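Moving the cutlery drawer, and other jobs from a small kitchen

We've been in the Dermont flat since October and I've finally finished sorting the kitchen. It took longer than the bathroom did, and the bathroom had a leak.

The kitchen is a galley, 3,371 mm from the window wall to the door. The previous owners had put the cutlery in the drawer beside the stove, so anyone setting the table had to reach past whoever was cooking. I wanted it at the other end, next to the dishwasher.

Swapping the drawers

The drawer by the dishwasher is narrower. It measures 257 mm inside, and the one by the stove is 317 mm. Our old tray was cut for the wide one, so it had to go. I looked at bamboo trays in Pemport but they were all the expanding kind, and the smallest was still too wide. I ended up with a plain grey plastic one from Kakham with four long slots and a short one across the front. The short slot fits teaspoons and not much else.

Before anything went back in I tipped the lot out and sorted it. We had three half sets from three different houses, plus the heavy forks my aunt gave us. I kept one full set for eight, the good serving spoons and the small knives. The rest is in a box for the op shop.

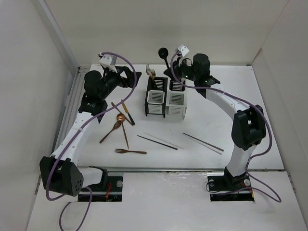 What went by the stove

The wide drawer now has the things you want while cooking: wooden spoons, tongs, peeler, the fish slice, the good scissors. I lined it with the ribbed rubber matting you buy off the roll and it has stopped everything sliding to the back. The matting smelled for two days, so leave it on the balcony first if you have one.

Knives went on a magnetic strip on the wall. Two screws into the stud and one into a plaster anchor – the anchor one has held so far but I wouldn't hang a cleaver off that end.

Still to do

The drawer runners on the left side are stiff and need replacing. Akl has soft-close ones in the right length, but you have to order them in pairs and I need three. I also want a light under the top cupboards. The electrician's quote was for a new circuit and a lot of other things I didn't ask for, so I'm getting a second one.

The pantry is next. I've measured it twice and got two different depths.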